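Towel folding cell, progress report to the Brurameo fund
2026-01-10
From Fatos Dimitrov, Zetari project

Hello all,

I promised you a proper account of the dropped grip business, so this one is longer than usual and has rather less good news in it than the last. The short version is that we lost a good chunk of our testing time to a fault in the left arm, nobody was hurt, I think we know what caused it, and I'd like to move the April milestone back a little. The long version follows!

As you'll remember, the plan for this stage was 100 folds in a row with both arms working together, no hands on the cloth in between. We'd been creeping up on it nicely. Then on what should have been the last run, the left gripper opened while the cloth was still pulled tight between the two arms. The right arm did what it had been told to do with a suddenly slack cloth, which was to keep pulling – and it swung outwards a good deal faster than I like to see. It stopped at its outer limit. I was standing on the other side of the room with a mug of tea and I still jumped.

I hit the stop button, we powered everything down and I wrote it up as a safety matter, even though the only casualty was a hem. An arm moving faster than we expect is a safety matter whether or not there is anybody next to it, and I'd rather you heard about it from me.

Then came the hunt. My first guess was the software (it's always my first guess, I wrote most of it). I went through the logs twice and there was no open command anywhere near the drop. What there was, once I looked closer, was a very short gap where the left gripper stopped answering altogether. When it came back it did its start-up routine, and the first step of that routine is to open. So it let go quite politely, in the middle of a pull.

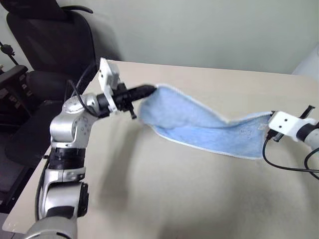 After that we ran the same stretch-and-fold move over and over at slow speed, trying to catch the gap again. It came back 16 times, always with the left wrist turned well over, and never once with the wrist straight. That pointed to the cable, and when we swapped in a spare from the Joda order the gaps went away. I've cut the old one open and there is a broken strand close to the plug. I can't swear that it's the whole story, but it's a pretty good suspect.

What we've changed so far: the new cable has more slack at the wrist and a second tie further down. The gripper now holds its position when it restarts. The right arm stops if the pull on the cloth disappears, and I tested that one by letting go of the cloth on purpose – quite a few times, with everyone well back. It stopped every time.

What's still open is the speed limit. At the moment it sits in the same program that does the folding, and I want it somewhere separate. Yordanov have quoted us for a small safety controller and I'll send the quote over separately. It fits within the equipment line if we put off the second table.

On dates, I'd like to restart the 100-fold run from zero once the controller is in, and report to you at the end of April. Could you let me know if that causes trouble at your end?

Fatos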